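**Thread: the Edia two-arm kit from Bodia, after 43 hours of running it** 🧵

21 Sep 2021

**1/** OK so a bunch of you asked what I thought of the Edia once the new-toy glow wore off. I've now logged 43 hours on it and I have opinions. Long thread, get a drink.

**2/** Quick background: I do small-item sorting for a lost property service in Tultevham. Wallets, cards, phone stuff, all the junk that falls out of people's pockets. I wanted to know if a bench kit could take a slice of that off my hands. I paid for mine, Bodia didn't send it to me.

**3/** Setup. The manual says an afternoon. It took me two evenings, and most of the second one was calibration (my own fault, I bumped an arm right after finishing and had to start the whole thing over). Mounting the arms was easy! Getting them to agree on where the middle of the table is was less easy.

**4/** Teaching it is the part I really like. You drive the arms through the task by hand, save the run, do it again. I recorded 68 runs for my first job before I let it try anything solo. Bodia suggests 100 and I should have listened – those last ones would have saved me a lot of grumbling later.

**5/** The job: wallets and card holders. Open it up, get it spread between the two arms, check for anything tucked inside, then everything goes to its own bin. Sounds like nothing. Floppy things that fold are miserable for robots, and I picked them on purpose so I'd find the limits fast.

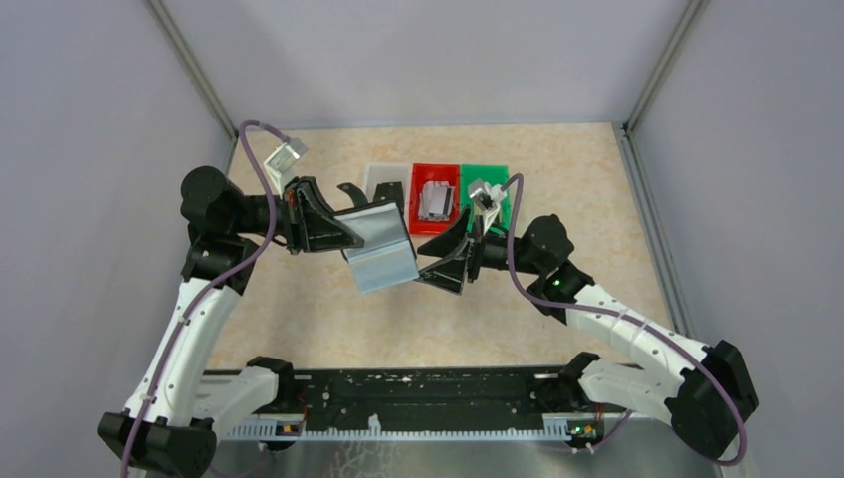

**6/** Rhys Brunton replied to my last post that he'd never trust two arms on anything thin, the second one always shows up late and shoves the thing out of the first one's fingers. He wants to know if the Edia does that too.

**7/** Rhys, yes, it did that plenty at first! What fixed most of it for me was slowing the second arm way down for the last bit of the approach. There's a speed setting per arm, buried two menus deep under "motion extras" for some reason. Bodia, please move that.

**8/** The long tapered fingers are great on edges. They'll pinch one side of a thin holder and keep it up while the other arm comes in. Loose cards lying flat on the table are another story, it just kind of pets them. I started leaning mine against something and that helped.

**9/** Things I'd change: the cables. Each arm's camera cable loops up off the top of the module and then runs down the forearm, and I fuss with mine constantly. More clips in the box, please. Also the desktop app forgets my bin names every time it updates.

**10/** Support has been good. I got Gintarė Raudsepp both times I wrote in, and she answered the question I asked instead of pasting me a link. Replacement fingertips came fast too.

**11/** Speed: it's slower than me. Way slower. If you're buying this to beat a person at sorting wallets, save your money. I run it on the boring pile while I do the phone calls and the paperwork, and for that I'm pretty happy with it.

**12/** Would I buy it again? Yeah, I think so, if you like tinkering. If you want to plug it in and walk away, wait for the October update and see if the new calibration wizard is any good. I'm going to record the rest of my runs first and then try glasses cases.

**13/** Manaia Donnelly asked about noise: I can take a call at the next desk with both arms going. Send me your other questions and I'll get to them tonight – except the price ones, it's on their site and it keeps changing.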